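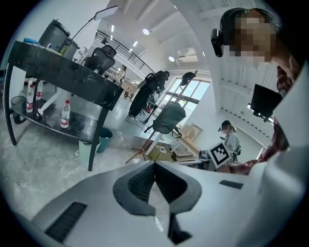
A customer wrote to us in March that the rental agreement was clear enough but she still couldn't tell when her deposit would come back. The answers below cover deposits and the other things people ask before they rent furniture from Dantas.

How long do I have to rent for?

The shortest rental is 2 months. After that you can go month to month. Rates drop once you reach 9 months, and the lower rate applies from the next bill.

When do I get my deposit back?

We send it within 16 days of pickup, to the card you paid with. If we keep any part of it, you get an itemized note first and can dispute the charge by replying to that email.

What counts as damage?

Tears, burns, broken legs, pet chewing and stains that don't come out with normal cleaning. Light scuffs and flattened cushions are wear, and we don't charge for them.

How should I look after light-colored pieces?

Blot spills with a plain white cloth and cool water, then let the spot air out before using the piece again. Please don't use bleach or colored sponges. Full care sheets are under My Rentals.

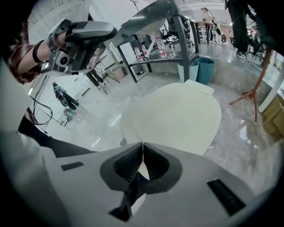 Delivery is included for addresses in our regular service area, and you pick a morning or afternoon window when you check out. The crew carries everything to the room you name and takes the packaging away. Anything with a cream-white surface, like the smooth, rounded one shown here, should stay in its plastic until your floors are swept and any painting is finished. Tell the crew if you want the plastic left on. Stairs are fine up to the third floor; above that we need an elevator.

Can I swap an item?

Yes, once per rental at no charge. Further swaps cost the standard delivery fee.

Can I buy what I'm renting?

Most items can be bought. The price is listed on your account page and goes down with each payment. The Vustine bed frames and anything marked Loan Only are not for sale.

I'm moving. Can the furniture come with me?

If the new address is in our service area, yes. Give us 9 days' notice. Customers moving to Skiltham should call first, as we deliver there only in the morning.

How do I reach you?

Use the contact form or call the main number and dial extension 241. Phones are open until 6 p.m.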